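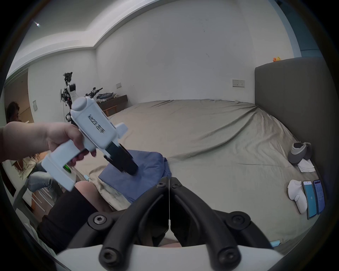

*Large bed, dark gray upholstered headboard, duck up top.*

# Bollel fitted sheet – restocked

Queen, full and twin are back. King isn't, see further down.

Updated Nov 22, 2021. Prices and sizes on this page replace the ones on the printed card. If your card says something else go with this page.

## Quick version

- Cotton percale, plain weave, matte finish
- Elastic all the way around, not just the corners
- Pocket depth is the same on every size
- Washed once before packing
- Sold single. No flat sheet, no pillowcases in the pack

## Prices

| Size | Price | In stock |
|---|---|---|
| Twin | $25 | yes |
| Full | $40 | yes |
| Queen | $45 | yes, low in Oat |
| King | – | no |

Shipping is $8 flat, any number of sheets, lower 48 only. Alaska and Hawaii please write first and we'll quote it. Pickup at the Hughes counter is free, bring the order number.

## The fabric

Same mill as last year, same yarn. Percale, so it's crisp and a bit papery the first week and then it calms down. If you like that slippery hotel feel this is the wrong sheet, get the Zarkau instead (that one is sateen, heavier, warmer, more money).

It wrinkles. People write in about this every month. Percale wrinkles, ours included, and the elastic only pulls so much of it out. Take it out of the dryer a little damp and put it straight on the bed if it bothers you. Or iron it, on cotton, steam on. Most of us don't.

No easy-care coating. We tried a coated batch two years ago and it felt like a raincoat.

Lint – some, first two washes. Run it alone or with other light stuff.

## Colors

Oat, Moss, Slate, White. Moss runs between green and brown depending on your bulbs. Oat goes yellower under warm light and grayer by a window. We get returns over this, so: swatches are free, mail only, one set per household. Write "swatch" in the subject line and your mailing adress in the body. They go out Fridays.

White is a soft white. Put next to bleached hotel linen it'll look a little creamy.

Colors from different dye runs don't match exactly. If you want two sheets the same, order them together and say so in the notes box, we'll pull from one run.

## Fit

Measure your mattress. Really do it, with the topper on if you use one. Top edge to bottom edge, at the side, nobody lying on it. If you're between depths or have a pillow-top plus a foam topper, email before ordering. The elastic will grip under a deep mattress but on a very thin one (camp bed, sofa bed, trundle) you get loose fabric along the sides and we can't fix that.

There's a woven tab in one corner. That corner goes bottom right as you stand at the foot of the bed. Saves the spin-it-around-twice thing.

Putting it on by yourself: head corners first, both of them, then the foot. Diagonal works too on the queen. Pull the sides down last and tuck the elastic well under, past the bottom edge, so it doesn't creep up overnight.

Adjustable bases – fine, mostly. Head end can slip when the bed is raised all the way. Sheet straps help. We sell them at the counter but not online, too small to bother shipping.

Split king no. Please stop asking Kittipong, he doesn't have a secret stash.
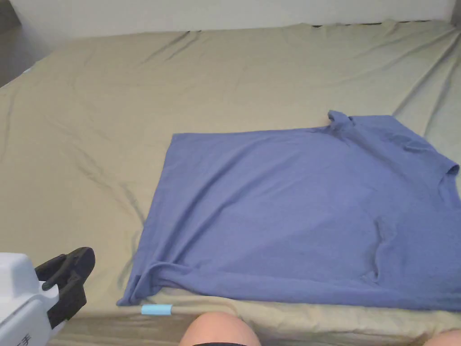 *Periwinkle t-shirt laid flat on a fitted sheet, neckline to the right.*

## Washing

- Warm or cold, regular cycle
- Regular detergent, less than the cap says
- No fabric softener, it builds up on percale and the sheet stops breathing
- Tumble low, or line
- Oxygen bleach is OK on all colors. Chlorine on White only, and not often

Close the zippers on anything going in with it. Fitted sheets ball up and swallow socks, pillowcases, whatever's in there. Stop the dryer halfway, shake it out, restart. Otherwise you get a dry outside and a wet lump in the middle.

Shrinkage is allowed for in the cut. Hot wash plus high heat and it'll go past what we allowed. That's not covered.

Stains: cold water first, dish soap on anything oily, leave it a bit before washing. Sunscreen is the bad one. It goes orangey in the wash, especially on Oat and White, and we haven't found anything that gets all of it out. If you have something that works write us.

## Folding

Asked for a lot so here goes. Hands inside two corners, inside out. Flip one corner over the other so they nest. Do the same with the other two. Lay it down on something flat, fold the elastic edges in so you have a rough rectangle, then thirds, then thirds again. It won't be perfect. Doesnt need to be, it's going in a closet.

Or store the sheet inside one of its pillowcases, if you have matching ones.

## Pillowcases and flat sheets

Separate pages. Pillowcases are in all four colors, standard size only. Flat sheets right now are White and Slate, the others come with the December delivery. We stopped selling full sets because half the people buying them didn't want the flat sheet and kept telling us so.

## About the king

The mill cut the king blanks short. Caught it when we opened the first carton, sent the lot back. Replacement is meant to be on the December delivery along with the flat sheets, no promises on which week. Not taking preorders, we did that once and it was a mess. Write to be put on the list and you get one email when they land.

King price isn't set yet.

## Returns

Unopened – anytime within the season, full refund, you pay postage back.

Opened and washed – only if something's wrong with it. Popped stitching, bad elastic, holes, dye streaks. Send a photo of the problem and one of the care tag. The tag has the run number on it and we need that. If you cut the tag off we'll still look at it but it takes longer.

Wrong size ordered – we'll swap once, if it hasn't been washed. Try it on the bed before washing. It's already been through once here so it's fine to sleep on right out of the bag.

Elastic is covered for two years. After that we can re-elastic a sheet at the Hughes workroom for a small fee, drop off only, turnaround depends how busy they are. Worth doing if the cotton's still good.

## Packaging

Comes in a cotton drawstring bag, no plastic. Paper band around it with size and color. Check the band before you open it. Mix-ups do happen and it's much easier to sort out while the band is on.

## Wholesale

Rentals, guest houses, small hotels – yes. Minimum 25 pieces, sizes can be mixed, colors can't. White ships fastest. Unbagged is cheaper if you don't need the bags. Laundry labels can be sewn in if you send them ahead.

Wholesale goes through Kittipong Sombatkul at Clultuto, use the contact form and pick "trade" from the menu. Anything sent to the shop inbox just gets forwarded and you lose a couple days.

## Still to come

- New photos of Moss and Slate
- Size chart in centimeters
- Twin XL, maybe. Depends on the mill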